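4. Delay Between Verdict and Sentence in the Tellora Trial Courts

Figure 1. Two black grippers with blue pads at a printed baby garment on a gray quilted mattress.

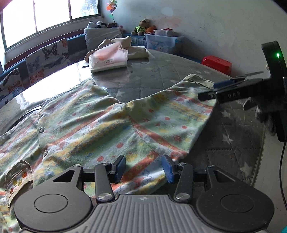 The time that passes between a guilty verdict and the sentence has received less study than the time between arrest and trial. In Tellora the two stages are kept apart by rule. A judge who finds a defendant guilty of a serious offense must set a separate date for the sentence hearing, and both sides may file written statements before that date. The rule gives no upper limit on the wait. It says only that the hearing should be held "without needless delay," and the district courts have read those words in different ways.

We drew our cases from the registers of two district courts, Grondon and Gekero. A case was included if it ended in a conviction for an offense carrying a possible term of ten years or more, and if the register showed both the date of the verdict and the date of the sentence. Cases sent back by the appeal court were left out, as were cases in which the defendant died or fled before sentence. This left 62 cases from Grondon and 80 from Gekero.

The two courts work differently at this stage. In Grondon the judge names the sentence date when the verdict is read, and the clerk enters it the same day. In Gekero the date is set later, after the probation office has said when its report will be ready. Na (Ye-rin Na, unpublished thesis) found the same practice in the smaller court at Ansah, which shares its probation office with Gekero, and argued that the office in effect controls the calendar. Our reading of the registers supports that view for Gekero. When a hearing there was put off, the reason most often entered was a late report. In Grondon the usual reason was a request from defense counsel.

We treated a wait of more than 60 days as long. The choice is partly a matter of convenience, but it also matches the point at which a prisoner awaiting sentence in Tellora may ask to be moved from the remand wing. Only 6 of the Grondon cases passed that mark. Long waits were more common in Gekero, and they were found in murder and robbery cases alike, so the seriousness of the charge does not seem to explain the difference. The number of defendants matters more. Where several people were convicted together, both courts held all the sentence hearings on one day, and the slowest report set the date for everyone.

A change of judge between verdict and sentence also added to the wait. The new judge has to read the trial record before hearing the parties, and in long trials that can take weeks. Judges in Gekero are moved each February, and verdicts given shortly before the move were often followed by a sentence from someone who had not heard the witnesses. Counsel objected in a few of these cases - always without success - on the ground that the new judge could not weigh the conduct of the defendant at trial. The appeal court has held that the written record is enough.

The registers have limits. They do not show whether a defendant was in custody during the wait, and the reasons for putting off a hearing are entered in a few words or not at all. We have not tried to fill these gaps from newspaper reports, which cover only the best-known trials. Custody status is taken up in Section 5, using the prison intake books.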